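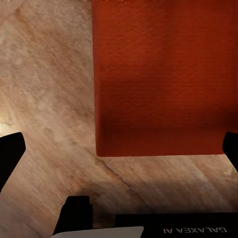 # Certificate Expiry Monitoring on a Small Campus Network

Reiko Kobori, project report, second semester

## 1. Background

The department network at Brorkby runs 115 internal services over HTTPS. Most of them use certificates issued by a private authority, and a smaller group uses public certificates that renew by script. In June, 7 services went down within one morning after an intermediate certificate expired. The expiry date had been recorded in a spreadsheet, but the row had been sorted to the bottom and was missed.

The goal of this project was to build a checker that reads the full chain of every listed service, stores the expiry dates, and sends a warning early enough for a manual renewal.

## 2. Method

The checker, named Warkar, is written in Python and runs on a single virtual machine. It has two parts:

- a scanner that opens a TLS connection to each host and saves the certificates presented
- a reporter that compares the saved dates with the warning limits and writes an email

The host list is a plain text file with one host and port per line. The scanner starts every 900 seconds. A host that does not answer is tried again once, then logged as unreachable. Unreachable hosts go in their own section of the email so that they are not mixed up with expiry warnings.

Certificate validation is turned off during the scan itself. With validation on, the connection fails on an expired certificate before the chain can be read. The chain is checked in a later step against a local copy of the root store.

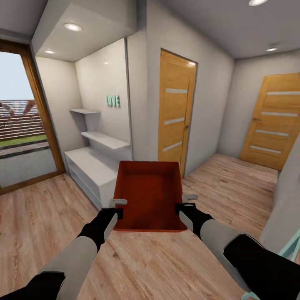 The first version read only the leaf certificate. It would have missed the June outage, and the parser was rewritten to store each intermediate as a separate record linked to the hosts that present it. One intermediate now produces one warning with a list of hosts under it.

## 3. Results

All 115 services were scanned during the test period. Two problems came up that the spreadsheet did not show:

1. A file server called Pelletier presented a chain with the intermediate missing. Desktop browsers accepted it from cache, and command-line clients rejected it.
2. The Tristent print gateway had been renewed, but the service had not been restarted and was still presenting the old certificate.

Both were fixed by the network office. The test warnings for short-lived certificates arrived on schedule, except for one batch that the mail filter held back. The sender address was then added to the allow list.

## 4. Limits

Warkar sees only the hosts in its list. Services on unlisted ports are not found. Client certificates are not covered, and revocation status is not checked. A load balancer with 2 back ends may present a different certificate on each connection, and the scanner records whichever one it receives.

## 5. Further work

The next step is to build the host list from DNS zone data, with the text file kept for exceptions. The scan records should also be moved from flat files to a database before more hosts are added.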